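Custthorpe Jars
Data card, version 5

Summary

Custthorpe Jars is a set of hand demonstrations for two-armed handling of a small lidded container. A person does the task with a gripper in each hand, and the recordings are used to train a policy that later runs on a pair of robot arms. The release holds 900 demonstrations, nearly all of them by the same two operators.

Views

Each demonstration has a view from each gripper and one from head height. The gripper views carry most of the detail near the fingers. The head view is there for context and for checking which hand moved first.

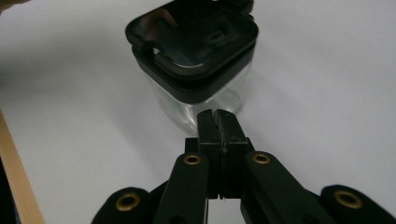 Gripper view, fingers closed, clear container with black lid on the white surface.

Clear containers were chosen on purpose. The body shows the table through it, and depth estimates on it are poor — anyone planning to use depth should test on a small part of the set first.

Folder layout

demos/ one folder per demonstration
calib/ gripper and head calibration, redone in August
splits/ train and test lists
notes/ operator remarks, plain text

The test list has 500 entries in the older Sostaritz split and should not be mixed with the current one. File names changed between the two.

How demonstrations were done

Operators were asked to work at an even pace and to keep both grippers in use. Failed attempts were kept and marked with fail in the notes. Gripper width is stored in millimetres, poses in metres.

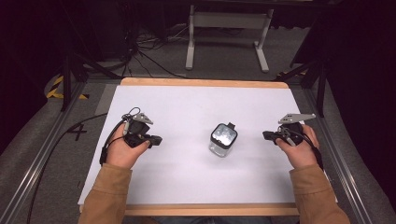 Christos Galanis asked whether the two hands share one clock, as his Carrilho loader was putting the left one a few samples behind. They do from version 4 onwards. In earlier versions the left stream has to be shifted by 7 samples, and the loader needs the flag old_sync set to true.

Known problems

Some pose tracks jump when the grippers come close together. These are listed in notes/jumps.txt and have not been repaired.

The Celtitz export drops the operator remarks. Copy them over by hand if you need them.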